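Drucken | Per E-Mail senden

Protokoll der Sitzung der Hausgemeinschaft Flonmont
10. Oktober 2024, aufgeschrieben von Yvette McKinnon

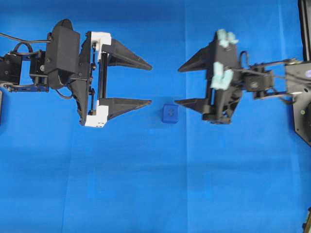
Shojaei fragte gleich am Anfang, warum die Heizkosten schon wieder höher sind, obwohl der letzte Winter mild war. Er möchte die Rechnung der Firma Destia sehen, bevor man über etwas anderes abstimmt. Die Rechnung wurde herumgegeben.

1. Protokoll der letzten Sitzung
Es wird angenommen mit einer Korrektur: Bei Punkt 4 muss es "Kellertür" heißen und nicht "Kellertreppe".

2. Heizung
Die Wartung vom September hat 778 Euro gekostet. Darin ist die neue Pumpe nicht enthalten, diese kommt mit 471 Euro dazu. Herr Shojaei findet den Preis für die Anfahrt zu hoch und wird bei Destia schriftlich nachfragen. Bis zur Antwort wird die zweite Rechnung nicht bezahlt. Die Heizung im Treppenhaus bleibt auf Stufe 2.

3. Fahrradraum
Im Fahrradraum stehen 16 Räder, für die sich niemand gemeldet hat. Es wurde lange diskutiert, ob man sie weggeben darf. Beschluss: An jedes Rad kommt ein Zettel mit Frist bis Ende des Monats. Erst danach wird neu entschieden. Der Kinderwagen bei der Tür gehört der Familie im zweiten Stock und darf dort bleiben.

4. Dach über dem Müllplatz
Von Ultotent liegt ein Angebot vor für ein Dach aus Zeltstoff, mit Montage ungefähr 2172 Euro. Mehrere Anwesende finden, dass ein festes Dach länger halten würde. Andere sagten, dass man dafür vielleicht eine Genehmigung braucht. Yvette McKinnon erkundigt sich beim Bauamt. Der Punkt wird vertagt.

5. Verschiedenes
Die Waschküche soll am Sonntag ab 13 Uhr geschlossen sein. Dagegen gab es zwei Stimmen, der Vorschlag ist trotzdem angenommen. Das Licht im Keller geht zu schnell aus; die Zeitschaltuhr wird auf fünf Minuten gestellt. Der Schlüssel zum Dachboden fehlt noch immer. Wer ihn hat, soll ihn bitte in den Briefkasten von Frau McKinnon werfen.

Ende der Sitzung um 20.50 Uhr. Die nächste Sitzung findet im Januar statt, die Einladung kommt schriftlich.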